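Rotamar at the Emdale Playhouse: a review of the new chamber opera

The first thing I noticed in the hall was the water. There is no real water in Rotamar, but the low strings make one long note before anybody sings, and it moves a little up and down, as a boat does when it is tied. My neighbor stopped looking in her program. I thought, good, this will be an evening for listening.

Rotamar is the new work of the Vurneck Chamber Opera, in one act and without a break. The story is small. A ferry company is closing, and the last crew must bring the boat to the other side, where it will be sold. There is a captain (baritone), her - I should say his, but the role is sung by a low mezzo on some evenings - young mechanic (tenor), and a passenger who bought a ticket and doesn't want to leave (soprano). That is the full cast, with a chorus of eight who sit in the side balconies and sing the port.

The Playhouse has 673 seats, and I was afraid it would be too big for an orchestra of 19. For most of the evening it was not. The players sit at the left of the stage on the same level as the singers, and the sound comes to you dry and clear. Only the clarinet had trouble. In the passenger's first aria it must answer every line she sings, and from row M I lost the ends of the answers.

The baritone I heard as the captain has a warm voice and very good words. I understood almost everything without the titles, and this is not usual for me in English opera. He is less free as an actor. When he has nothing to sing he waits, and one can see him waiting. The tenor is the opposite. He climbs, he carries things, he is always busy with some rope, but above the staff the voice becomes thin, and in the trio I had to look to know he was singing.

The soprano was the reason to go. The long scene in which she reads the timetable aloud, station after station, lasts nearly 37 measures on only three notes, and she found a different color for each name. I don't know how a person practices this. When she came to the last name the hall was very quiet, and then a truck passed outside. The Playhouse should do something about its street doors.

About the staging I have more doubts. The director puts everything on a platform that turns, and it turns too much. The first time, when the boat leaves the port, it is beautiful. By the fourth time I was thinking about the motor, which can be heard in soft music. The costumes are plain work clothes and they are right. The titles are projected high above the stage and are a bit pale, so people in the first rows must put their heads far back.

The score itself is strong for an hour and then repeats itself. After the trio there are two endings, and the first is better. If the company cuts the second, a duet with the chorus about the price of the boat, the piece will lose ten minutes and I think no friends.

I saw the performance of August 23, 2026. The production stays in Emdale until the middle of September and then goes to the Loureiro Theater, a much smaller house, where the clarinet may have better luck. Tickets start at 19 dollars, and the cheap places in the upper balcony are good for the ear. Come early, as the line for the coats is slow.

I would go again for the timetable scene, and I would sit on the left side.

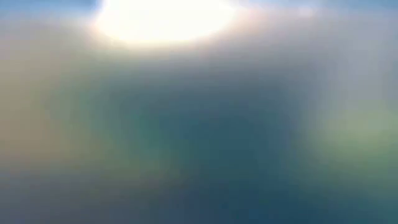 I was up in the balcony on the right and heard the clarinet fine, so maybe it depends on the seat. Agree on the platform, though I'd keep the second ending. The chorus finally gets something to do there, and my husband was humming it in the car.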